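Ticket 396: small parts mixed in with the desk stationery
Raised by: packing room, Gallero site
Category: Benches and consumables
Status: open, waiting on parts
Last updated: Tuesday, 14:80 queue

Problem as reported: the stationery tray on the white table keeps collecting small parts. The Utosis order was one clear valve short at final check.
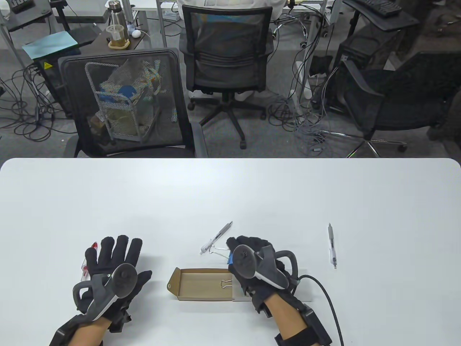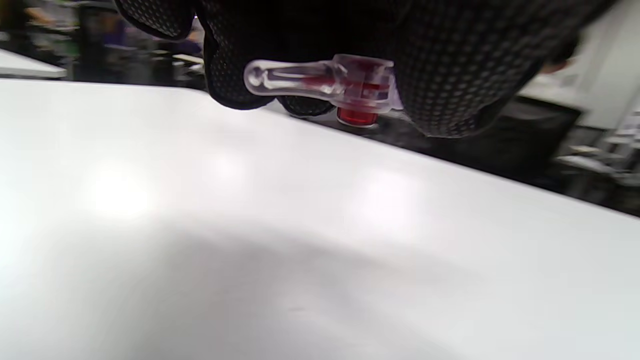 White table with the open card tray, then one of the clear and red valves.

Log

Checked the order sheet first. It asks for 80 valves and the stock count was right when the bag was opened, so the shortage is on our side.

Sorted everything by type. Pens and markers together, binder clips in the card tray, valves in a lidded tub. One valve was under a pad of labels. Order now complete.

Clips left on pens are a nuisance, as small bags catch on them. Please take them off before the pens go back.

Asked whether gloves should come off for the valves. Answer from Pettigrew is no, keep them on, but pick each valve up by the body and leave the lever alone.

Requested 8 divided trays from Prenetti. Delivery is quoted as 14 working days. Until then, use the tub and keep the lid shut between orders.

Ticket stays open until the trays are in.

Comments (3)

We had the same trouble on the other bench. An old egg box did the job until the trays came.

Can the tub have a label on both ends? I keep picking it up the wrong way round.

Label done. Red pen was all I could find.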